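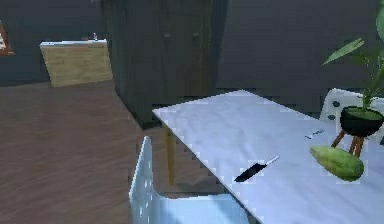

Table layout in the sim, knife and green veg, wardrobe at the back

Tendley workshop forum > Builds > Kitchen arm, sim stage

pomwood_nat
OK so I finally have the room loading without crashing! Background for anyone who missed the March thread: I'm building a small arm at home (printed joints, hobby servos, the Pomwood base plate) and I want it to pick up a knife by the handle and set it down somewhere else on the table. No cutting, my sister already asked. Before I let it near my real table I'm running everything in simulation. The arm model isn't in yet, I'm still fighting the joint limits. Reach is going to be 515 mm fully stretched. Where would you mount the base?

Elis
Nice room. I'd put it on the long side away from the chair that's pulled up in front. The knife is closer to the front edge, so you'd be reaching across, but you get space to swing.

gridbolt
Disagree with Elis. With 515 you do not want to be reaching across anything. Your servos are going to sag at full stretch. Clamp it on the front edge, move the near chair out, done.

Elis
Sag in a simulator?

gridbolt
If she modeled the servos right, yes, sag in a simulator. If she didn't then the sim is telling her nothing.

pomwood_nat
I have not modeled the servos right, lol. They're perfect motors at the moment. Is there a cheap way to fake it?

Azevedo
Cap the torque and add a bit of backlash at the shoulder. I did 100 runs that way last winter and it got me close enough to start on hardware. Also, pale knife handle on a white table? Your color threshold is going to hate that. Black blade will pop right out and the arm will go for the wrong end.

pomwood_nat
Oh no. Yes. I've been picking by color. Can I just recolor the handle?

gridbolt
You can, but then you're training for a knife you don't own. Use depth.

Azevedo
Recolor it first, get the grasp working, then go to depth. One headache at a time. And slide that cucumber or zucchini or whatever it is away from the plant stand if you ever want to grab it.

pomwood_nat
Going with the torque cap tonight, recolor after. Base on the front edge for now, sorry Elis!

Elis
Fine, but save a copy of the layout before you move the chair.

Natália Tavares (pomwood_nat)
Saved. Shoulder backlash, do I start at 8 or lower?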